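Helju Jankauskaitė
November 8, 2018

1/ Many people ask me how we can know the gas in a galaxy so far that we see only a small smudge. I will try to explain it with spectra, slowly, because I also learned it slowly.

2/ Every element absorbs and emits light at its own wavelengths. When the galaxy moves away from us, all these lines shift to the red together. If you recognize the pattern, you have the redshift.
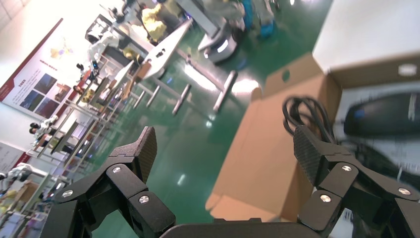

Open carton and workbenches.

3/ In September we finished our small survey with the Brenik spectrograph. We pointed at 300 faint galaxies. For 126 of them we got a redshift which I trust.

4/ What about the others? Mostly we see only one line. One line is dangerous. It can be oxygen from a nearer galaxy or hydrogen from a very distant one, and the distance changes completely.

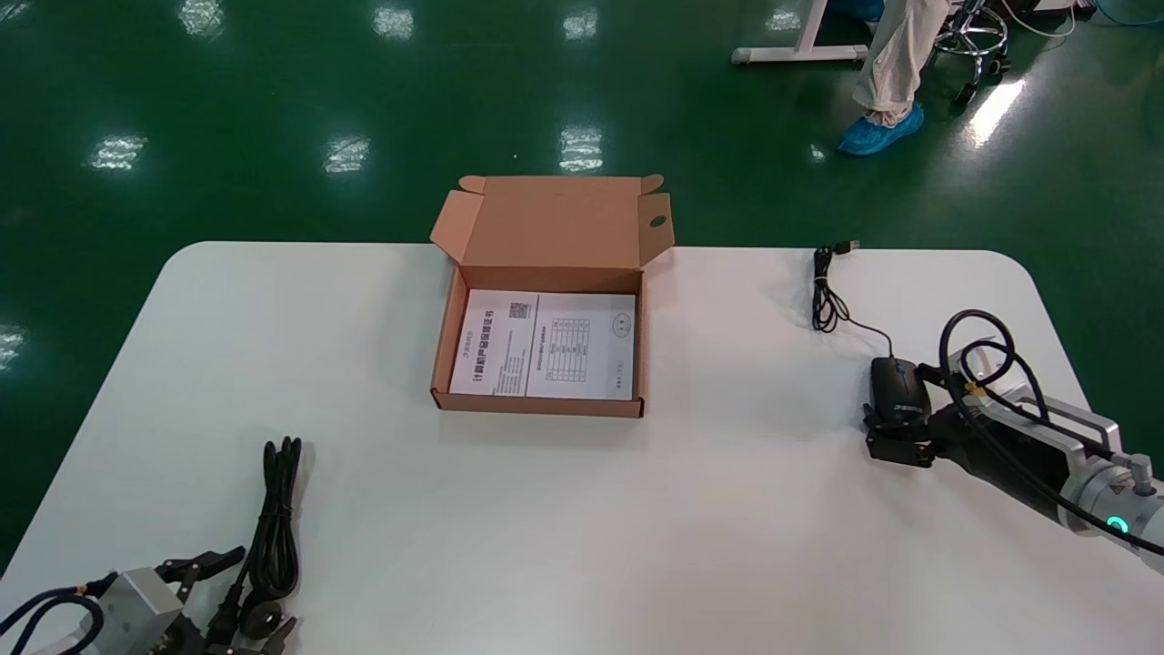
Mouse on the table, papers still in the box.

5/ My colleague Radomír Jelínek checks the shape of the line. The oxygen line is really two lines very close together. The distant hydrogen line is often not symmetric, with a longer tail on the red side.
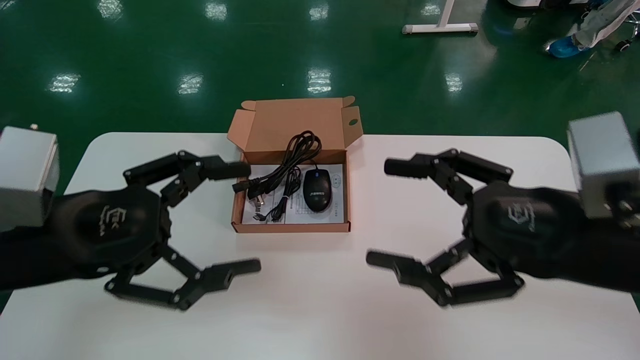

6/ With this method he moved 32 galaxies from "maybe" to "probably". I still keep them in a separate table. Teresa Baran thinks I am too strict, and we have had this discussion since spring.

7/ The night sky also glows in the near infrared, and its lines sit exactly where I want to look. We subtract them, but some noise always stays.

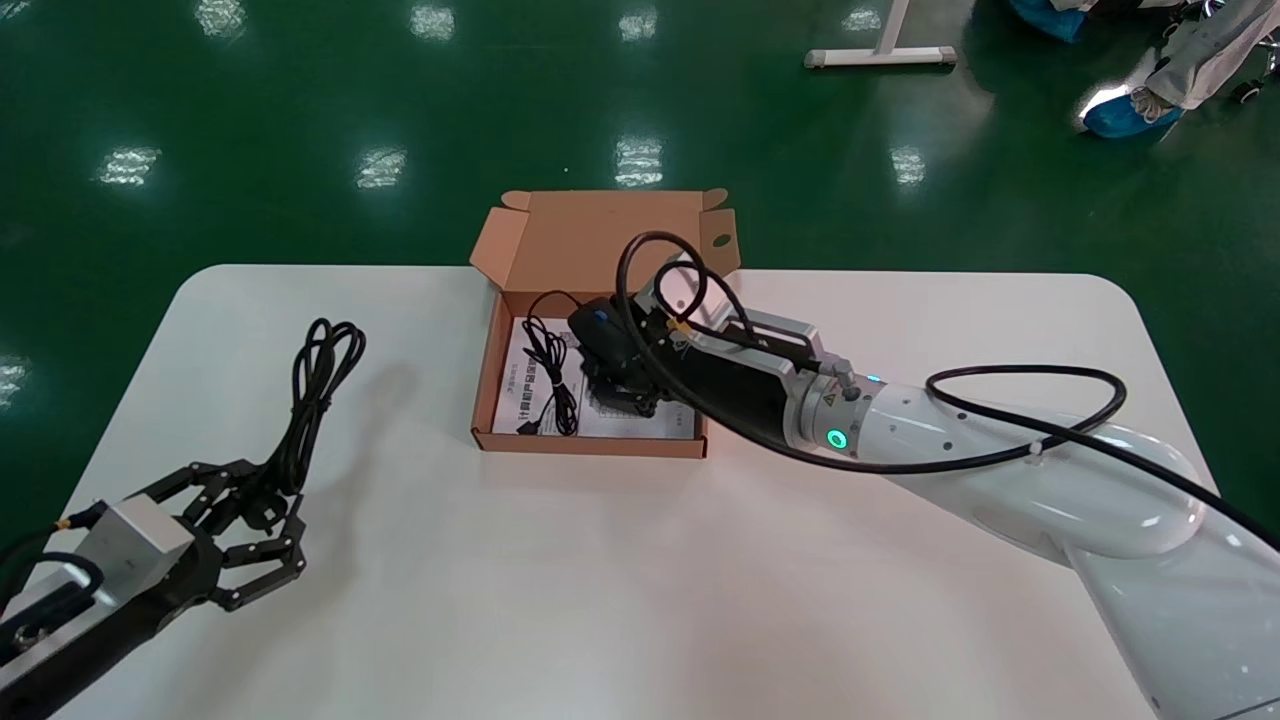

Black mouse in the gripper, over the booklet.

8/ Next we ask for more nights, with longer exposures for the 50 most difficult objects. If you work with sky subtraction and have a better recipe, please write to me. I read all the replies, only not very fast.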